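# Renzo Negri

Renzo Negri is an organizational scholar who teaches in the management department of the Stonberg School of Business. His research deals with middle managers, internal promotion and the way family-owned companies hand over day-to-day control. 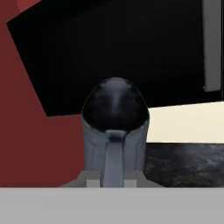
Elena Vindus has written that Negri's work on succession "starts with the payroll office and gets to the boardroom late," and that this order explains why it is read more by personnel managers than by owners. Negri has accepted the first part of the remark in print and disputed the second.

## Education and early career

Negri studied economics and took a master's degree in labor relations before working for four years in the personnel department of Monti, a maker of kitchen fittings. He handled shift planning and, later, the company's first written promotion rules. The rules were withdrawn after a change of plant manager, an episode he used as the opening case of his doctoral thesis.

He joined Stonberg as a lecturer after finishing the thesis and was promoted to associate professor six years later. He has run the school's part-time master's program twice, with a gap of two years between terms.

## Research

### The Elaren study

Negri's best-known project is the Elaren study, named after the river valley where most of the participating firms are located. It followed 176 family-owned companies through a change of managing director. The research team collected 633 interviews with supervisors and department heads, most of whom were interviewed again after the handover.

The main finding was that supervisors promoted from within tended to stay through a change at the top, while those hired from outside often left in the first year. Negri linked the difference to informal agreements about pay and hours that the outgoing director had never written down. Later papers from the project looked at firms in which two siblings shared the director's job.

Critics have noted that the companies all came from one region and that very small firms were left out. A follow-up survey sent to 4000 employees in other regions supported the finding on internal promotion but found a weaker effect in retail.

### Other work

A second line of research concerns meeting schedules and the division of work between head offices and branches. Negri has published less in this area, mainly in edited volumes.

## Teaching

Negri teaches courses in human resource management, negotiation and family business. The family business course is limited to 30 students and is offered each January. Students write a handover plan for a real company, which the owner then reads and marks up.

## See also

- Succession planning
- Family business
- Middle management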